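Clitness Opens Its First Repair Library, and the Shelves Are Already Busy

7 August 2019

Clitness has a repair library! After more than a year of planning, the doors opened this week in the former Asante shoe store on the corner across from the bus station, and by lunchtime on opening day there was a line out past the mailbox.

The idea is easy to like. You bring in something broken (a lamp, a toaster, a jacket with a dead zipper, a chair that sinks every time you sit on it) and you sit down at a bench with someone who knows how to fix that kind of thing. You do as much of the work as you want to. If you'd sooner take the job home, you can borrow the tools for 2 weeks on a regular Clitness library card, the same one you use for books and movies. There is no charge for bench time, and parts are sold at cost from a cabinet by the front window.

The tool collection is the part that has people talking. There are 689 items in the catalog so far, from jeweler's screwdrivers and seam rippers up to a floor sander and a full set of bike stands. Most of it came from a spring donation drive, when boxes turned up at the main library faster than the staff could label them. One family gave a whole basement workshop, pegboard and all, and the pegboard is now on the back wall with the outlines of the old tools still painted on it.

Sumport, the hardware wholesaler out on the county road, paid for the benches and the lighting. The town covered the rest, mainly wiring and a new floor, out of money left over from the branch library project. Anyone who remembers the old shoe store carpet will be thrilled about the floor.

The repair sessions run by subject, so it pays to look at the calendar before you load up the car. Small appliances and lamps share the first session of each week, clothing and bags come next, and then bikes. Furniture has its own afternoon, and it filled up first. Office chairs in particular seem to be a problem all over town. Gas lifts give out, casters crack, armrests work loose, and a lot of those chairs get dragged to the curb over a part that costs less than a pizza. The furniture bench keeps the common lift sizes in stock, plus a bin of casters in both stem types.
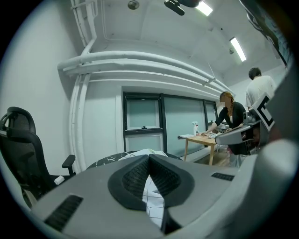 One reader who wrote in after the first furniture afternoon said the wait was longer than expected but well worth it, and asked that the library add a second furniture session in the evening for people who work days. The same reader had planned on buying a new chair and went home with a 15-minute fix and a borrowed rubber mallet. Evening hours are on the list, the library says, and a trial run could come as early as December if enough bench helpers sign up.

Opening day itself was a blast. A table radio that had been silent for years came on with a ball game and got a round of applause from the whole room. Two neighbors who had never met found out they owned the same model of sewing machine with the same stripped gear, and they ordered the parts together. A kid with a wobbly scooter got a lesson in wheel bearings and then stayed to hold the flashlight for everybody else. The log sheet for the day shows 66 repairs started. Not all of them were finished, and a few things were past saving, but even those got taken apart for screws, knobs and cord.

The opening also gives a lift to a block that could use one. The storefront sat dark for three winters after Asante moved its store to the mall in Promard. The bakery next door has put two extra tables on the sidewalk and says its coffee sales have never looked better in August. The barber on the other side has started sending customers over with their dull scissors.

Promard has been running a smaller tool-lending shelf out of its community center, and the two towns have agreed to share catalogs starting this fall. A Clitness card will work in Promard and the other way around, and a van will carry requested tools between the two once a week. Between them, the two collections should pass 2,000 items when Promard's garden tools are added in. That means tillers, post-hole diggers and, yes, the log splitter that had its own waiting list last winter.

A few house rules before you go. Microwaves and anything with a gas line can't be brought to the bench. Gas-powered tools have to come back with an empty tank. Bring the manual if you still have it, and bring all the pieces, even the ones you're sure don't matter. Please clean off bikes before you wheel them in, because the new floor is already the pride of the building. Children are welcome at any bench with a grown-up, and there is a low table near the back with old keyboards and clocks for them to take apart.

Helpers are needed too, and you don't have to be an expert. The front desk could use people to check tools in and out, and the clothing bench would love a few more hands that can sew on a button without looking. Training is one evening long and comes with soup.

Tool donations are being taken at the back door during open hours. The library is especially short on clamps, extension cords and left-handed fabric scissors. It has plenty of hammers.

Session times and the full tool list are posted at the main library desk and in the window of the repair library. Spots at the furniture bench can be held up to a week ahead, by phone or in person. All the other benches are walk-in.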